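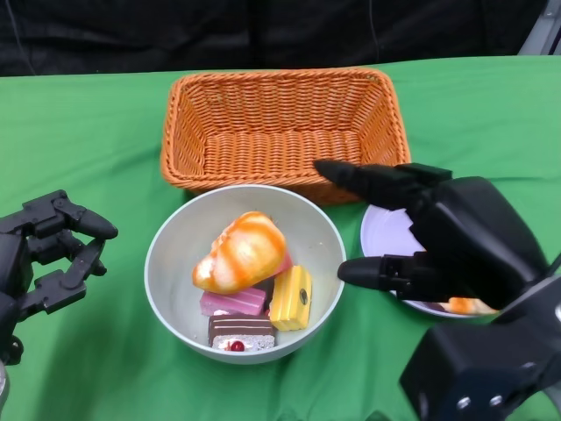

Death at Skorkdale, by Anca Ghiță
Review

Skorkdale is a village with a mill, two pubs and a bakery that opens at four in the morning. The baker's assistant finds the body on page 3, so there's no long wait.

The victim is a property manager for Prorent, the company that owns most of the cottages and has been raising the rents. Half the village had a reason to want him gone. Inspector Rusu is sent up from the city to sort it out, and she spends the first 50 pages being lied to by people who keep feeding her.

I liked Rusu. She's tired, she takes notes on the backs of receipts, and she doesn't have a tragic past that gets dragged out every chapter. Her sergeant is thinner on the page and mostly drives.

The middle sags. There is a subplot about a missing will that could have been cut, and two of the cousins have names so close that I kept going back to check which was which. Things pick up again in chapter 16, when the mill floods and Rusu gets a look at the account books. I guessed the killer a little before she did, but I had the motive wrong.

It's a clean read, with very little blood and no swearing that I noticed. The recipes at the back are for seed cake and a plum loaf. I haven't tried either one.

My copy is the Clavavlow paperback. The print is small and the spine creased right away. A second Rusu book is due in July and I'll probably get it from the library.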